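Hivico Boards > Shop Talk > Rules for working around arms

Topic: What's your keep-clear rule for floor-level pickup?

genalyn_tagle
Posted July 22, 2025

I'm rewriting our floor rules for the two-arm setup and I'd love to steal from you all. Ours were written in January for tabletop work, and now half of what we do is cloth off a cushion and into a basket on the floor. Wrist view and head view:
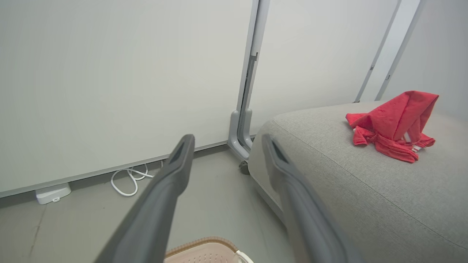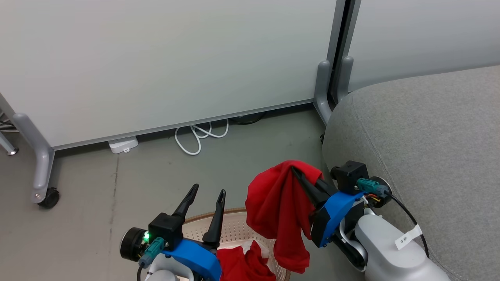
The old sheet says "clear the work surface of anything not in the task." Great, but what's the work surface when it's the floor? I want to write it as the reach of both arms plus a margin, with every cable inside that line either taped down or moved. My coworker thinks I'm overdoing it (he may be right, he usually is about tape).

pliven_ray
Not overdoing it. Loose cable near the panels would get written up at our place before anybody hit start. Ours is 62 cm past full reach, marked on the floor, and if it's inside the mark it's in the task or it's gone.

Darnivent
Gotta disagree with Ray. We tried a hard line like that and people spent the whole morning moving furniture! White cable against the baseboard, well behind the basket? I'd leave it. The cables I'd fuss over are the ones on the arms. Check the slack at the wrist through the full range before each session and write down who did it.

pliven_ray
You can do both, you know.

Darnivent
You can, and then the checklist is 12 items long and people start ticking without looking. I've watched it happen.

fourie_k
Question for Genalyn, do you let anyone reach in to fix the cloth between tries? That's the rule I'd put at the very top. We say both arms parked and hold pressed, then hands in. Caster wheels locked on any rolling panel too, those things wander.

genalyn_tagle
Ooh, casters, I had nothing on casters. Adding it. On reaching in, yes, people do it, and right now the sheet only says "use caution," which I kind of hate. Parked plus hold is going in.

Darnivent
"Use caution" should be banned from every sheet everywhere.

pliven_ray
Agreed, mark the calendar. Still taping my cables though.

genalyn_tagle
OK, draft 2 goes up tonight. I'm keeping the floor line but making it tape OR move OR note it on the sheet, so Darnivent can leave the baseboard alone. Yell at me if the wording's bad.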